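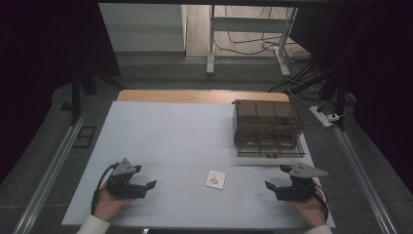

So-ying Kong wrote back after the January issue to say that we talk a lot about motors in this newsletter and hardly ever about tables, and that in her experience the table is where a home build goes right or wrong. She also wanted to know if the hand-held grippers were ever going to get their own write-up, seeing as I've been promising one for ages. Fair enough, So-ying, on both counts!

So, the table. When Siu-ming and I started on Paiva (that's what we call the gripper pair, after a river he once fell into) we worked on whatever bench in the shop was free, and every session began with half an hour of shoving clamps and coffee cups out of the way. Now we have a proper spot, with a white top, a mat made of panels over it and aluminum rails down both sides. The rails came out of a scrapped display stand and cost us $29 plus a very sweaty afternoon with a hacksaw. I love them. You can bolt anything to them, and we have.

The grippers are black, one for each hand, and each has a triangular gray plate on top. We've been through more versions of those plates than I care to admit. The first ones were too thin and buzzed whenever the jaws closed, which drove Pui-shan Tang up the wall (she was trying to solder at the next bench, sorry Pui-shan). The cables are still my least favorite part. If you let one hang in front of your wrist you'll spend the whole session fighting it, so now I loop mine down and back before I pick anything up, and I'd tell anyone building a pair to leave more slack than looks sensible.

What we practice is really dull stuff, and I mean that fondly. Pick up a card, put it in a drawer organizer, take it out, do it again. Flat cards are mean little things! A block or a bottle cap you can grab any old way, but a card lying flat on a mat gives you almost nothing to get hold of, and I've chased one clear across the table more than once. Siu-ming's trick is to pin a corner with one gripper and come in low with the other. Mine is to mutter at it. We've logged 384 tries so far, his and mine together, and his are tidier.

Next up is new jaw pads. Encarnación Pacheco has offered us a sheet of soft rubber left over from her Siltetetti project and I want to try it in two thicknesses before we commit. The jaw files are on the shop drive in the Paiva folder, and please take the ones marked 05/09/2022, the older set has the screw holes in the wrong place and I still haven't deleted it.

If you'd like a turn with the grippers, put your name on the sheet by the door. Long sleeves are fine, dangly bracelets please leave in your bag.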